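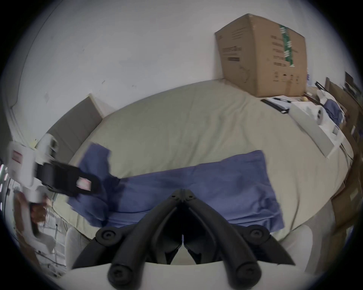
Folding is harder to record than picking up blocks, according to one early builder of the Kendine hand-held gripper set, and a kit meant for the home ought to be tested on laundry before anything else. The Fedton Workshop took that comment seriously when it prepared the second version of the build, released today.

FEDTON, October 30, 2026 - The Fedton Workshop, a shared workshop open to members and visitors, has released version 2 of Kendine, a free set of plans for building a pair of hand-held grippers at home. The plans can be downloaded from the workshop's page and may be copied and changed by anyone.

A Kendine set is made up of two grippers, one for each hand. The user opens and closes the fingers by hand while doing an ordinary chore, and a camera on each gripper records the motion. The recordings can then be used to train a robot arm to do the same chore.

Work on version 2 started in June. Members took the grippers home in turn and used them on cloth. Most sessions were done on a bed, with the cloth laid on top of the sheet. The workshop says the bed gave builders a surface that most people already have, at a height that is easy to reach from a standing position.

The main changes in version 2 are in the finger linkage and the handle. The finger joints now take one size of screw throughout, and the parts list has been rewritten to match. The handle has been made shorter. Builders with smaller hands had reported that the first one was tiring after a long session.

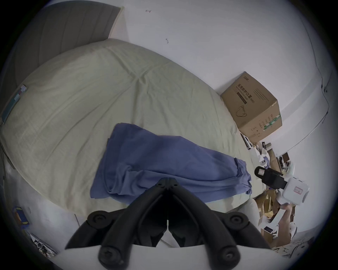 The assembly guide has also been reordered. It now starts with the fingers and leaves the camera mount for last, so that the linkage can be checked for stiffness before any wiring goes in. A page on cloth has been added, covering how to grip a single layer and how to keep both cameras pointed at the work.

The parts for one pair of grippers cost $445 at the workshop's own prices, not counting the cameras. Members can print the plastic parts in Fedton at the cost of the material. Builders farther away can order a printed set from Azevedo, a small parts shop that also supplied the screws for the test units.

The workshop has collected 2746 recordings of cloth handling to date. The first 1000 have been checked and are posted with the plans. The rest will follow once they have been sorted. The Treltberg Makers' Room will host a build evening for the new version and lend tools to those attending. A place must be booked in advance.

Owners of a first-version set do not need to start over. The new fingers fit the old body, and the guide has a short section on making the swap.

Press contact: The Fedton Workshop, front desk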